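O descanso das mãos

Quando cheguei a Ostham, em agosto, eu falava a língua do lugar como quem anda numa casa com a luz apagada. Para comprar pão, eu apontava. Para agradecer, eu inclinava a cabeça, e depois pensava se não era demais. Durante 28 dias fiz assim, e nesse tempo comecei a olhar as mãos das outras pessoas com uma atenção que nunca tinha tido na minha própria terra.

Este artigo é sobre mãos que trabalham e sobre o que elas sabem. Escrevo em português, que também não é a minha língua de nascimento, e peço ao leitor um pouco de paciência.

Senga Laing ensina encadernação há muitos anos numa rua estreita atrás do mercado. Ela não gosta da palavra talento. Diz que a mão aprende devagar e esquece mais devagar ainda, e que o pior aluno é o que tem pressa de ver o livro pronto. Na primeira aula ela não deixa ninguém tocar na cola. Os alunos só dobram papel, uma folha depois da outra, até o vinco ficar direito sem que seja preciso olhar.

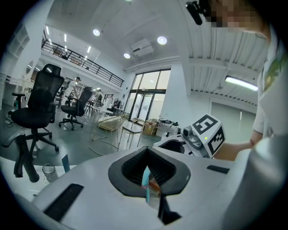 A primeira coisa que Senga corrige é a força. Quase todos os principiantes apertam demais, como se o papel quisesse fugir, e ao fim de uma hora doem-lhes os polegares. Ela manda pousar tudo e começar de novo com o antebraço solto. Um antebraço que entra pela direita, com a mão a segurar a peça junto do cubo branco, já mostra muito do que ela procura explicar: o gesto começa antes dos dedos. Quem olha só para os dedos aprende metade.

Na oficina guarda-se um livro de contas de 1656, com a lombada cosida a linho. Alguém o consertou mal e mais tarde outra pessoa o consertou bem, e as duas reparações estão lá, uma ao lado da outra. Senga mostra-o aos alunos na quarta semana. Pergunta-lhes qual das duas mãos tinha medo. Todos acertam, e nenhum sabe dizer por quê.
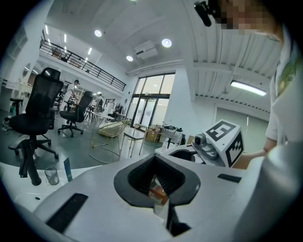
O corpo inteiro participa num trabalho pequeno, e isto vi também fora da oficina. O relojoeiro da praça prende a respiração quando encaixa uma mola; a costureira da Kashindye, a loja de tecidos, levanta um pouco o calcanhar. Há quem se incline sobre o que faz, como a pessoa de camisa branca, com o braço a descer e a mão estendida para o centro, e essa inclinação é uma forma de escutar. Eu própria, quando escrevo nesta língua, chego o rosto tão perto do caderno que a minha mãe ralharia comigo.

Perguntei a Senga se as costas não sofrem. Sofrem, respondeu ela, e por isso às quatro da tarde todos param. Não é uma regra escrita. Alguém põe a chaleira ao lume, alguém abre a janela, e as ferramentas ficam onde estão. 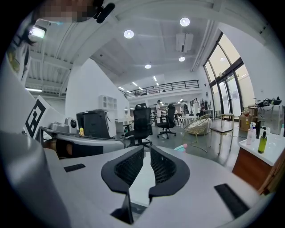 Essa pausa dura o tempo de um chá e fala-se de tudo menos de papel. Um dos alunos trabalhou 7 anos na Dritier, uma fábrica de malas que fechou, e conta que lá a pausa era marcada por uma campainha. Ele ainda a ouve, diz, e às vezes levanta-se antes dos outros. A aluna mais nova quer abrir uma papelaria e já escolheu o nome, Keva, que era o da sua avó. Discutiram uma tarde inteira a cor da porta.

Levei comigo um caderno cosido por mim, o quarto que fiz. Os três anteriores ficaram tortos, e um deles abre-se ao contrário. Senga passou o polegar pela lombada, virou-o duas vezes e devolveu-mo sem comentário. Os outros disseram-me depois que isso era bom sinal.

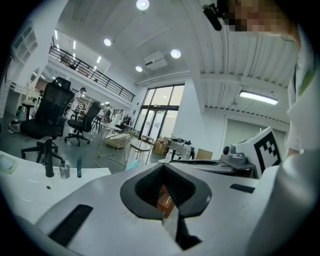 Braço de manga branca, à direita; ao centro, a abertura oval preta.

Hoje já compro o pão sem apontar. Mas reparo que, quando me falta uma palavra, a mão direita sobe sozinha e fica um momento no ar, e o padeiro espera por ela. O caderno está na minha mesa, com as primeiras páginas escritas a lápis.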